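4.2 Transaction fees and waiting time on the Multum network

In this section we examine how the fee offered by a user influences the time until the first confirmation of a transaction. Earlier work on this question has mostly used data from the largest networks, where blocks are often full. Multum is a smaller network with a fixed block interval of 60 seconds, and its blocks are full only during short periods. For this reason we expected the effect of the fee to be weak in quiet hours and strong in busy ones.

We ran two nodes, Hurent and Janik, which recorded every transaction at the moment it first appeared in their memory pool. The clocks of both nodes were synchronized before the start of the measurement. If the two nodes reported different arrival times, we used the earlier one. From the complete record we drew a sample of 600 transactions, stratified by hour of the day. Transactions sent by exchanges in batches were removed before sampling, as their fees are set by a program and do not reflect the decision of a single user.

For each transaction we computed the fee per byte and divided it by the median fee per byte of the previous 10 blocks. This ratio we call the relative fee. It has the advantage that it does not depend on the price of the coin, which changed strongly in July. A similar measure was proposed to us by Stijn Leemans in a discussion of an early draft, and we have kept his definition with one small change: empty blocks are skipped when the median is computed.

Of the sampled transactions, 85 percent were confirmed in the first or second block after arrival. In this group the relative fee had no visible influence on the waiting time. The remaining transactions show a different behavior. They arrived mostly when the memory pool was already larger than one block, and a low relative fee was then followed by a long wait. The wallet De Haan, which offers its users a fixed fee by default, appears often in this second group.

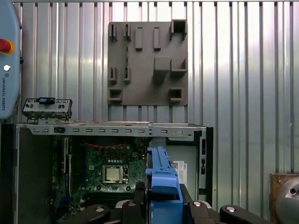
Figure 3. Work surface with fixture board and teach pendant.

Does a higher fee always buy a faster confirmation on this network?

A higher fee shortens the wait only when the memory pool holds more transactions than fit into the next block. At all other times the user pays more and receives the same service.

We note one limit of this result. Our nodes see only transactions that are broadcast publicly, and those handed directly to a block producer are missing from the record. The size of this missing part is not known to us, and we make no correction for it in the regressions of Section 4.3.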